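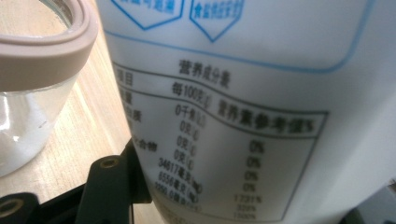
Spent the morning on the Clasham handling rules, now at version 5, which is two more than the robot itself has had. Rule 2 says to orient every container so the label can be read before gripping. A fine rule, written by someone who has only met flat labels. The nutrition table on the big white tub bends away round the side and takes half the protein with it, though 1731% came through nicely. I proposed "readable where the curve allows." Rakena wants "readable," full stop.

We also argued over clear glass, which the draft calls "a standard object." I got it moved to the 30-second slow approach. Lunch at four. Calel's comments still to open.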